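Jatmont vendeu a Skasten. E agora?

Escrevo isto à pressa, antes do jantar, porque passei o dia a ler o comunicado aos bocados no telemóvel e quero arrumar as ideias enquanto estão frescas. Se houver gralhas, paciência.

Resumo para quem não acompanha: a Jatmont ficou com 15% da Skasten e passou o resto à Horgan. Não é uma saída total. É uma daquelas saídas à moda dos grupos grandes, em que se vende o controlo, guarda-se uma fatia, fica-se com um lugar no conselho e chama-se parceria à coisa toda. 766 milhões de euros pela parte vendida, a pagar em duas tranches. A segunda só cai se os resultados do primeiro ano não forem uma desgraça (a palavra no comunicado é outra, claro).

Tenho acções da Jatmont. Poucas. Digo já para ninguém vir depois dizer que escondi.

Primeira impressão: preço baixo. Segunda impressão, depois de fazer contas num guardanapo: preço mais ou menos justo. Terceira, depois de ler as notas no fim, letra pequenina: preço bom, e até me espanta que a Horgan tenha aceitado. É que a dívida dos arrendamentos vai toda com a Skasten. Toda. Lojas, armazéns, aquele edificio de escritórios que a gestão anterior alugou por vinte anos quando achava que ia abrir em meio mundo. Tudo isso sai do balanço da Jatmont e passa a ser dor de cabeça alheia.

3000 lojas, é o número que aparece no título do comunicado. O título diz lojas, mas lá dentro percebe-se que são pontos de venda, e ponto de venda inclui balcão em estação de serviço, quiosque de centro comercial e até os cantos franqueados dentro de supermercados. Irrita-me sempre isto. Um quiosque com uma máquina de café e uma vitrine não é uma loja. Não paga a mesma renda, não vende o mesmo, não vale o mesmo numa venda.

E depois as franquias. Aqui é que a conversa fica séria. Os franqueados da Skasten têm contratos com cláusula de mudança de controlo, pelo menos os mais antigos. Podem pedir renegociação. Não podem sair sem mais, mas podem atrasar, pedir descontos nos royalties, exigir que a Horgan pague a renovação das lojas. Se eu fosse franqueado já tinha o advogado ao telefone. Uma linha no comunicado sobre isto. Uma! "A transição será conduzida em diálogo com os parceiros locais." Pronto, está explicado.

Lembram-se da Piltow? Mesmo filme. Venderam o controlo, ficaram com uma minoria, prometeram o dobro das lojas em cinco anos. Abriram a correr, nos sítios errados, umas em cima das outras. As lojas novas comeram as vendas das velhas e os franqueados ficaram furiosos. A minoria que tinham guardado, e que toda a gente dizia ser "o bilhete para o crescimento futuro", acabou vendida com desconto e sem comunicado nenhum. Soube-se no relatório anual, página cento e tal.

Não digo que vá ser igual. A Horgan tem mais juízo e sobretudo tem logística própria, coisa que o comprador da Piltow não tinha. Mas o plano fala em chegar às 3570 até ao fim do contrato de licença e eu fico de pé atrás. São 570 pontos de venda novos num mercado que nos últimos dois anos não cresceu. De onde vem essa gente toda a comer fora?

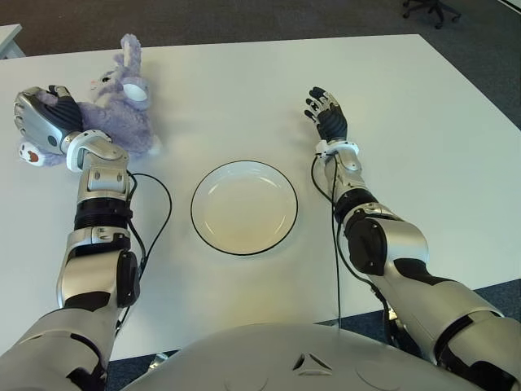
Clube de Investidores de Bairro: Grupo de Retalho e Restauração

Continuando. A questão da licença, que quase ninguém comentou. A Jatmont continua dona da marca. A Horgan compra a operação, as lojas, os contratos, as pessoas, e paga pela utilização do nome uma percentagem das vendas. Vendas, não lucros. Ou seja, mesmo que a Horgan perca dinheiro todos os anos a Jatmont recebe. É a parte mais inteligente do negócio e a razão por que não vou vender as minhas acções, pelo menos para já.

O reverso: se a Horgan gerir mal, a marca estraga-se, e quem tem a marca é a Jatmont. Cozinhas sujas, serviço lento, um escândalo com fornecedores, é o nome deles que sai no jornal. Há direitos de auditoria no contrato, diz o comunicado. Não diz quantas por ano nem o que acontece se correrem mal. Gostava de ver isso escrito. Alguém devia perguntar na assembleia.

O dinheiro. Dizem que metade vai para abater dívida e o resto para "devolver valor aos accionistas", que deve ser recompra de acções. Preferia dividendo. Sei que sou minoria, já me disseram no último encontro que sou antiquado. Recompra a estes preços parece-me caro, a acção já subiu bastante desde que os rumores começaram em janeiro. Quem recompra no pico está a fazer um favor a quem vende.

Quanto à acção, hoje abriu a subir, ao meio-dia já tinha devolvido quase tudo e fechou na mesma. O mercado já sabia. O da Horgan caiu um bocadinho, normal, quem compra cai sempre.

O que vou vigiar nos próximos meses, por alto e sem ordem: a aprovação do regulador, que dão como certa e eu também acho que passa. A reacção dos franqueados. Se a equipa de gestão da Skasten fica ou se leva o bónus e vai à vida. E as vendas comparáveis, lojas abertas há mais de um ano, que é o unico número que me diz alguma coisa neste sector. O resto enfeita-se.

Ah, e a moeda. Esquecia-me. A segunda tranche é paga em moeda local e convertida na data. Não vi cobertura cambial mencionada em lado nenhum. Pode não ser nada, pode comer uma boa parte do ganho. Se alguém encontrou isso nos documentos diga nos comentários, eu procurei e desisti à terceira tabela.

Sobre o post anterior, vários perguntaram pela folha de cálculo das margens. Está quase, faltam-me dois trimestres da Piltow, que mudou a forma de reportar e agora não bate nada com nada. Meto aqui quando estiver.

Vou jantar. Amanhã respondo aos comentários, menos ao do senhor que insiste que devia ter posto tudo em ouro.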